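Teaching a two-armed robot to plate a snack with the Koketti starter kit

Posted 21 March 2026

I've been putting the Koketti kit through its paces and I'm having a wonderful time with it, so here is the first full job I'd suggest to anyone who has just unpacked theirs: pick up a wrapped snack with the left hand and get it onto a plate. Small job, loads to learn.

The kit is the software and teaching side only. You bring the robot. Mine has two arms with fingered hands, and Koketti talked to it once I'd loaded the Emton driver from the downloads page (get version 523 or later, the older one drops the thumb every so often).

What you need

A flat table with a plain top
A plate with a rim
A wrapped snack, soft enough to squash a little
The Koketti controller and its Emton driver
A free afternoon

Step 1. Set the table

Put the plate between the hands and the snack up and to the left of it, lying flat with the printed side up. Keep everything else off the table for now. You can add clutter later, and it's great fun when you do, but not on day one.

Step 2. Bring the left hand in low

Open Teach, choose Left Only, and lower the hand until the fingers are nearly flat to the table beside the packet. Go in from the side. I spent ages trying to pinch from straight above and the wrapper kept skating off.
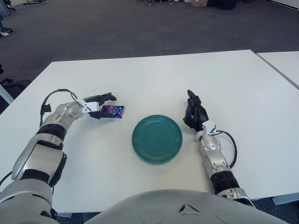

Can I run the kit with only one arm?
You can, as long as you pick the single-arm profile at first start-up. The two-arm profile waits for both sides to report in and will sit there for ever if one is missing.

Step 3. Close slowly

Set grip speed to the lowest mark and close in short presses. Stop when the wrapper starts to give. Koketti saves the finger positions at each press, so if you go too far you can step back one without starting the whole run again (I love this feature, and I use it constantly).

Step 4. Lift, and check the hold

Raise the hand a little and wait. If the packet droops, put it down and take it again nearer the middle. Save the run when you're happy, then do another with the snack nudged a bit to one side. I saved 66 runs before training and the result was lovely and steady. Fewer may well do!
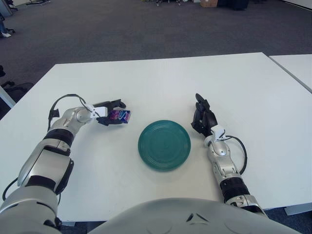 Grip training is the part of Koketti that has improved most since the October release, and it copes far better with shiny wrappers than it used to. Try to leave a good bit of the packet sticking out past the fingers on the plate side, like the purple and blue one here, so there's a free end to aim with when you come to set it down. The right hand can stay empty with its fingers partly curled. Save that as its rest pose and you won't need to touch it again until you try handovers.

Step 5. Over the plate and down

Move across at a height that clears the rim, lower, then open the fingers a touch at a time. Mark the end of the run before you pull the hand away.

If the hand stops short, error 2943 means the wrist has reached its limit, so shift the plate closer and try again. Error 2398 is a lost driver link and a restart sorts it out.

Next on my list is the Daher add-on for passing things from one hand to the other.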